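그릇 정리하다가 반나절이 지나간 이야기 (타래)

2020-09-26

이사 온 지 3년 만에 드디어 부엌 찬장을 다 비워 봤어요. 원래는 윗칸만 닦으려고 했는데 한 번 꺼내기 시작하니까 멈출 수가 없더라고요. 길어질 것 같으니 차 한 잔 가져오셔도 좋아요 ㅎㅎ

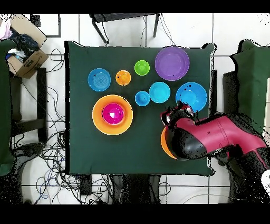
제가 정리를 미룬 건 게을러서이기도 하지만, 그릇마다 기억이 붙어 있어서 손이 느려지는 탓도 커요. 이건 첫 자취방에서 라면 먹던 거, 이건 엄마가 김치 담아 보내 주신 거... 하나 꺼낼 때마다 한참을 들고 서 있게 되잖아요. 다들 그러시죠? 저만 그런 거 아니라고 해 주세요 🥲

제일 오래 들고 있었던 건 Marchetti 파스타 접시예요. 결혼 선물로 6장 세트를 받았는데 지금은 3장 남았어요. 첫 장은 신혼 때 설거지하다가 깨고, 다음은 고양이가, 마지막은 올해 8월에 제가 또... 같은 걸 다시 사고 싶어도 그 무늬는 이제 안 나온대요. 그래서 더 아껴 쓰게 되나 봐요.

반대로 한 번도 안 쓴 것도 있었어요. Irnance 뚝배기! 예쁘다고 덜컥 사 놓고는 무거워서 맨 안쪽에 모셔만 뒀거든요. 오늘 꺼낸 김에 저녁에 된장찌개를 끓였는데 세상에, 식탁에 올려놓고도 한참을 보글보글하는 거예요. 두부 좀 더 넣을걸 그랬어요.

그리고 뚜껑 없는 반찬통, 통 없는 뚜껑. 이 집에는 대체 왜 이렇게 많을까요. 짝 맞춰 보려고 바닥에 쭉 늘어놨다가 결국 짝 없는 애들은 눈 딱 감고 분리수거함으로 보냈어요. 보내고 나서 냉장고를 열었더니 안쪽에서 통 하나가 나오더라고요. 뚜껑 없이 랩 씌워진 채로요...

찬장 바닥에는 Drakeck에서 나온 미끄럼 방지 매트를 잘라서 깔았어요. 재단 선이 따로 없어서 신문지로 본을 먼저 떴는데, 이게 의외로 재미있어서 서랍까지 다 해 버렸네요. 혹시 따라 하실 분은 꼭 하루 전에 펼쳐서 책 같은 걸로 눌러 두세요. 저는 그냥 깔았다가 가장자리가 자꾸 말려서 고생했어요.

자리도 좀 바꿨어요. 매일 쓰는 밥그릇, 국그릇은 눈높이에, 손님용은 맨 위에, 무거운 냄비는 허리 아래로. 너무 당연한 얘기 같지만 저는 3년 동안 매일 까치발로 국그릇을 꺼냈답니다. 남편은 퇴근하고 와서 컵을 못 찾아 문을 다 열어 보고 있어요 ㅋㅋ 당분간은 좀 헤매라고 두려고요.

멀쩡한데 손이 안 가는 그릇은 따로 모아 뒀어요. 세어 보니 20개! Merenthorpe 나눔 가게에 가져가려고 신문지에 싸 놨습니다. 전에 살던 동네에서도 거기 자주 갔는데, 주방용품은 내놓자마자 나간다고 하셔서 마음이 좀 가벼워요. 누군가의 첫 자취방으로 가면 좋겠다, 그런 생각도 하고요.

엄마한테 전화로 자랑했더니 "그럼 이제 그릇 좀 더 보내도 되겠네" 하시네요. 엄마 제발요. 말씀은 그렇게 드렸는데 어릴 때 제가 쓰던 국그릇이 아직 있다는 얘기를 듣고는 그건 보내 달라고 했어요. 저도 참 못 말려요.

다음엔 양념 칸 차례인데, 유통기한이 무서워서 아직 문을 못 열겠어요. 혹시 고춧가루 오래 보관하는 좋은 방법 아시는 분 계시면 댓글로 꼭 알려 주세요. 저는 냉동실에 넣어 두는데 자꾸 뭉치더라고요.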